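Okay so I have finally decided to write down how our little neighborhood zine gets made, because three people asked me this week and I keep giving them three different answers. Thread!

It's called Hodeck. It's folded and stapled, it comes out whenever we have enough pages, and it is mostly people on my street writing about things they care too much about.

The first issue was all me and it was bad. I wrote a whole page on bus shelters. Irja Nieminen read it on her porch and said "well, you like bus shelters" and handed it back.

Then she gave me her recipe for rye crackers, and that's the page everybody kept. So now the rule is at least one recipe per issue – even if it's toast.

Paper matters way more than I expected. The cheap stuff lets the ink show through and the back page looks like it's haunted. We use a cream one now that folds without cracking, and I will never go back.

Fold BEFORE you staple. I know that sounds obvious. I stapled a whole stack flat at one in the morning in February and then tried to fold them and I nearly cried.

Page counts have to go up in fours. Jarrah Pirihi sent me a gorgeous essay about his grandmother's fishing knots that put us 2 pages over, so I wrote a fake horoscope and a crossword to fill out the rest. People loved the horoscope. Of course they did.

The crossword had a mistake in 6 down. Sorry again. I'm still getting notes under my door about it!

Trimming is the part I put off. If you fold a thick issue the inside pages stick out past the cover (it's called creep, which I love) and you have to shave that edge to make it look neat. I do 10 at a time and put the radio on.
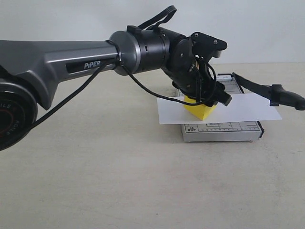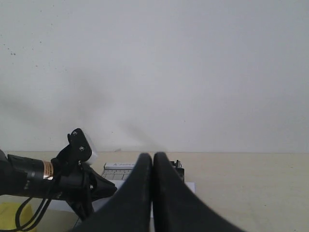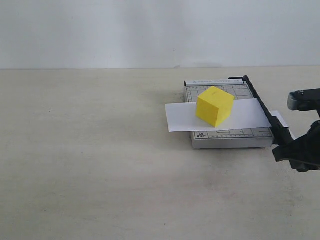

Desktop paper cutter, light gray base.
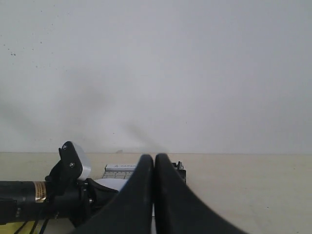
Hodeck, Issue 6, August 2021

Anyway, we printed 400 of this one, which is a lot of folding. My thumbs are a mess. Get a bone folder, or use the back of a spoon – I used a spoon for ages and it was fine.

Martti Keskinen did the cover lettering with a brush pen and wouldn't let me fix the wobbly K. He was right, I like the K now.

If you want a copy they're in the box outside the laundromat, and there's a stack at the library desk too. Take one for your neighbor!

Next issue is all about soup. Send me your soup. Yes, cold soup counts, please stop asking.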